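Small festivals should publish their stage times earlier
Marjan Dehghan
Saturday, June 23, 2018

Skitero released its stage times 2 days before the gates opened. The line-up had been public since February. For four months a ticket holder knew who would play and had no means of knowing whether two of those acts would play at once.

The usual defence is that times change. They do, but the changes are small. A set moves by 15 minutes, or a support act swaps stages. A provisional timetable absorbs this without trouble, provided it carries a version number and the date of the last edit.
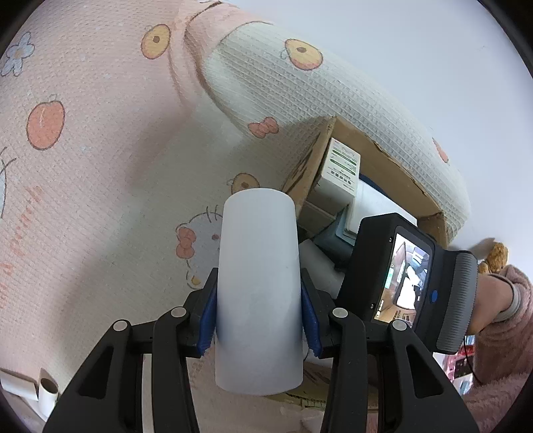 Capacity is the stronger argument. The second stage at Alton holds far fewer people than the main field, and the site takes 3,000. If Sisov and Ignacio overlap, the organiser needs to know which way the crowd will go. An early timetable lets people mark their choices, and those choices are a usable forecast. A late one leaves the stewards to find out at the barrier.

There is also the matter of changeovers. A gap of 30 minutes between sets on one stage is normal for a full band. When the times are published late, nobody outside the production office can point out that the gap is too short for a brass section with its own monitor desk. Touring engineers read timetables closely – they would spot it in a minute.

Agents will object that billing order is sensitive and that an early slot looks like a demotion. This is a contract question and can be settled when the fee is. The audience should not have to wait for it.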